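# 毯子上的那根发圈

二月一到，我家客厅就完全变成毯子的天下了。

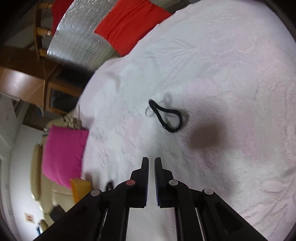 ## 先说发圈

我买发圈是一大包一大包买的，黑色，没有任何装饰，最普通的那种。按理说够用好几年吧？结果每次洗完脸要扎头发，手腕上没有，洗手台上没有，包里也没有。最后总是在白毯子上找到，拧成长长一个圈，旁边还拖着几根头发。

黑发圈掉在白毯子上，其实是最好找的。要命的是掉进沙发缝里的那些。上个月我把沙发拖出来吸尘，底下那个场面我就不细说了，反正当天晚上我往门后钉了一个小挂钩，规定自己：摘下来就挂上去。执行了大概四天吧。

现在改成在茶几上放一个小碟子，是以前买Carrilho蜡烛送的，蜡烛早烧完了，碟子一直没舍得扔。碟子比挂钩好用多了，因为人窝着的时候一伸手就够得到，挂钩还得站起来走过去。懒人收纳的秘诀就是别让懒人站起来！

## 再说这条毯子

毛茸茸的，白底，压着花和叶子的纹路，有些地方带一点点粉。我妈第一次来看到就说，白的你也敢买。我当时嘴硬说好打理，后来每洗一次就想起她这句话一次。

这条是Leva的，打完折351块，原价390，便宜得不多，但我那天冻得手都僵了，站在店里摸了一把就不想松手。尺寸买大了一号，铺开来占掉好大一片地方，坐着、躺着、叠衣服都在上面。缺点是特别粘头发。我头发长，又爱掉，换季的时候真的是走到哪儿掉到哪儿，深色的头发丝在白绒毛上一根一根清清楚楚，想装看不见都不行。

试过的除毛办法写一下，给同样长头发又养毯子的朋友参考：

- **粘毛滚筒**：见效最快，但是绒毛长，滚两下就没粘性了，一卷纸撕得飞快，心疼。
- **橡胶手套**：戴上微微沾点水，顺着一个方向撸，头发会自己搓成一小条。现在用得最多的就是这个。
- **Proltik的手持吸尘器**：吸饼干渣可以，吸长头发会缠滚刷，缠完还得拿剪刀剪，等于给自己找了第二份活儿。
- **拿到阳台上抖**：楼下邻居晾着被子的时候千万别。

洗的话我是机洗，40度，时间不超过50分钟，装在大网袋里，洗之前一定一定先把头发清一遍。有一回我偷懒没清，洗出来头发全缠进绒毛里了，坐在地上拿镊子夹了一晚上，电视剧追了三集都不知道演了什么。柔顺剂我不放，放过一次，毛有点塌，花纹也没那么立体了。晾的时候不要暴晒，半干的时候用手把毛拨一拨，纹路就会重新出来。

## 顺便说说那张银色的垫子

毯子那头有一张银色的气泡隔热膜，去年夏天买来贴窗户剩下的，Cladix的，裁剩一大块。本来卷着塞在柜子顶上，入冬以后我突然想，它既然能隔热，应该也能隔冷吧，就拿下来铺了。我自己觉得挺管用的，当然也可能是心理作用。不好看是真的不好看，银光闪闪，像外卖保温袋拆开了，踩上去还会沙沙响，半夜去倒水能把自己吓一跳。

红色的靠垫就挨着它放，过年前买的，图个喜庆。红配银再配白，每次拍出来都有点像年会舞台……我本来想给靠垫换个米色的套子，挑了两个星期没挑中，后来看着看着也顺眼了。冬天屋里有一点红色，人确实会觉得暖和些。

椅子是浅色木头的，横档那里特别容易积灰，擦毯子周围的时候顺手抹一把就好。我以前习惯把外套搭在椅背上，搭着搭着就搭了一座山，现在逼自己每天睡前收掉，十天里能做到六七天，已经很表扬自己了。

## 这周打算做的

等天气好一点把毯子洗掉，换那条薄的灰毯子顶两天。银色垫子也想翻过来擦一擦，顺便量一下，看能不能裁得整齐点。还有就是再去找找沙发缝，我怀疑里面至少还藏着我半包发圈。

你们家有什么好用的除毛工具，留言告诉我呀，滚筒纸我真的买不动了。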